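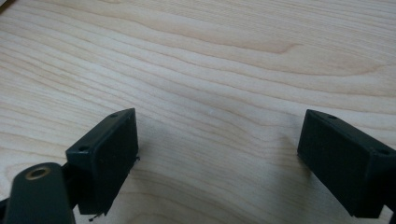

Re: table finish, is the oil worth it?
Posted in August, 6:40 am
From: the Gerncombe end of the list

I'm not convinced. Someone wrote:

> Two coats of Hernel oil on a pale top and the grain really
> comes alive. 630 ml did the whole table with some to spare.
> Wipe off after 13 minutes and you'll never get a ring on it.

Never? I've heard that about every tin I've bought. My top is blond with long wavy lines and a few big loops, and it had all of that before I opened anything. I'd want to see a bare board next to an oiled one before I gave Hernel the credit.

The glare bothers me more. With the light on overhead there's a bright patch where the grain washes out, and the darker arches only show up well off to the side. If the finish is smooth enough to do that, does another coat help or just make it worse?
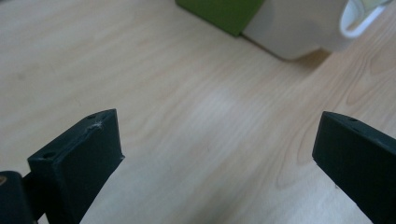 Things I'd like answered before I spend money

- Has anyone left a wet glass on theirs for 6 hours? On purpose?
- Does it go yellow? The Poka wax did on my shelf.
- Is lint a problem while it cures? I have a dog.

Until then it gets a damp cloth and a coaster.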